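Tins and lids: frequently asked questions

Which tins does this page cover?
Round, straight-sided tins with a loose push-on lid, sold by Zescombe under the Nallden name. Screw-top tins and tins with a hinge are covered on a separate page.

My lid has dents in it. Can I still use the tin?
In most cases, yes. A shallow dent in the flat part of a lid does not change the fit. What matters is the rim, which has to stay round and level. A dent that reaches the rim may leave a gap, and a tin with a gap should be kept for dry goods that do not spoil, such as string or buttons.

How do I check whether a lid is still level?
Lay it rim down on a flat table and press lightly at opposite points on the edge. If it rocks, the rim is bent. Repeat after a quarter turn. Small pock marks and dimples in the top can be ignored for this test.
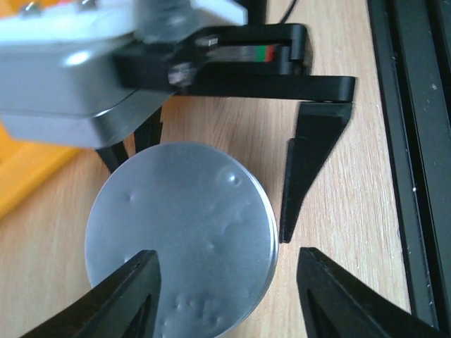
Can I put the lids in the dishwasher?
Wash them by hand in warm water with a little washing-up liquid. Dishwasher tablets dull the surface and can start rust along the cut edge. Dry the lid straight away with a cloth, including the fold on the inside of the rim.

How can I push a dent out?
Place the lid top down on a folded tea towel and press from the inside with the back of a wooden spoon. Work from the outer part of the dent towards its middle. Tinplate stretches when it is hit, so a hammer tends to leave a raised spot. Sharp pock marks will not come out fully by this method.

The lid is stuck. What should I do?
Hold the tin under the warm tap for a minute – lid only, if the contents must stay dry – and ease it off by pushing up with both thumbs, moving round the rim a little at a time. Do not lever it with a knife.

Is there a coating on the inside?
Tins in the 499 ml and 1,115 ml sizes have a clear food-safe lacquer inside. The smallest size is plain tinplate and is meant for household items only. If the lacquer has been scratched through, wrap food before storing it.

Do you sell lids separately?
Yes, for all current sizes. Measure the outside of the tin body just below the rim, in millimetres, and quote this figure when ordering. Old tins with the Grivetti stamp on the base were made to a slightly different width and do not take the present lids.

How long do I have to return a lid that does not fit?
36 days from delivery. Spare lids are sent out within seven days of an order, except in January, when the stockroom is closed for part of the month. Questions about sizes go to Romana Štěpánek in the spares department, who answers the telephone until 4 pm.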